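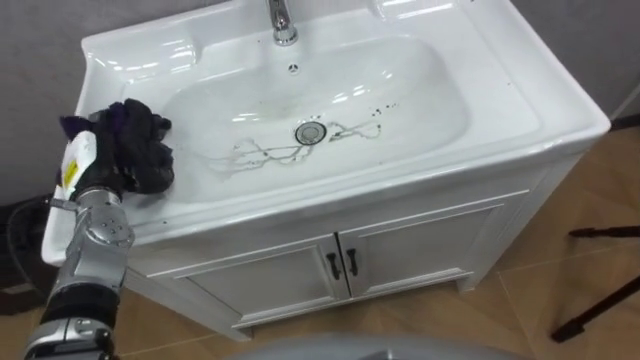
Womit bekomme ich dunkle Schlieren aus dem Keramikbecken?
Mit lauwarmem Wasser, einem Spritzer neutralem Reiniger und einem weichen Tuch, in den meisten Fällen reicht das.

Kategorie: Bad & Sanitär > Waschtische > Pflege
Mittwoch | Redaktion Brinkmann
Drucken | Per E-Mail senden

4.2 Reinigung Waschtisch Asar

1. Ablage und Rand freiräumen. Seife, Becher, alles runter.
2. Becken kurz ausspülen, lose Krümel zuerst weg. Sonst Kratzer.
3. Rand und hintere Ablage wischen, von oben nach unten. Tuch zwischendurch auswaschen.
4. Reiniger ins Becken, etwa 20 Sekunden einwirken lassen. Bei angetrockneten Rändern ruhig noch mal.
5. Beckenboden in Kreisen zum Ablauf hin wischen. Um den Ring herum mit Tuchzipfel, da bleibt gern was sitzen.
6. Überlaufloch nicht vergesen. Kleine Bürste, Art.-Nr. 1272.
7. Armatur nur feucht abwischen und gleich trockenreiben.
8. Nachspülen, trocknen. Fertig.

Hinweis: Ein dunkles Tuch kann beim ersten Gebrauch abfärben. Vorher seperat waschen.

Achtung: Keine Scheuermilch, keine Stahlwolle, kein Chlorreiniger auf Chrom. Nie zwei Reiniger mischen.

Siebeinsatz abnehmen: siehe S. 76.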